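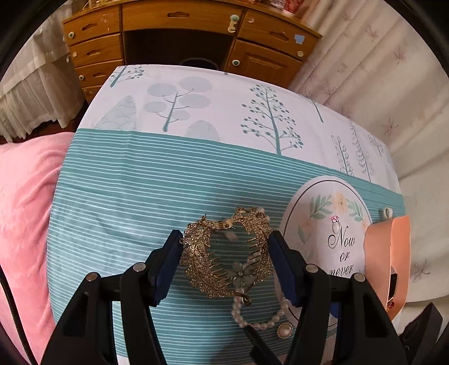 Hi everybody, thanks for staying past 3 o'clock. I'm Noeline, I'm with the Skurel robotics club, and I'll try not to read this off the page (I will read this off the page).

Slide 1. Quick hello, then straight in. Our project is called Sillel. We want a gripper that picks up small, fiddly things – jewelry, ribbon, paper cards, all the stuff that bends or slides or catches on something else. Last year we did blocks. Blocks are easy! A block doesn't have pearls hanging off it.

Slide 2. How we work. We do the grabbing by hand first, with the gripper as a tool, and record every try. By December we had 3,054 of them. Ask Lucrezia Vitale how big that folder is, she bought the hard drive.

Slide 3. Hair comb. Slow down for this one, people like it. Where do you grab it? The teeth are thin, and the pearl strand wants to go its own way. We argued over this for a whole meeting. I was for the middle, Lucrezia was for the end, and we ended up recording both.

Slide 4. Patterned sheets. Camera has to find the thing on a busy background, so no plain white tables for us. Skip if I'm past the 10-minute mark.

Slide 5. What's next. 35 more objects on the list, softer pads to test, and a name for the new gripper (Undach is winning, sorry). Leave time for questions – and remember to unmute the laptop before the video!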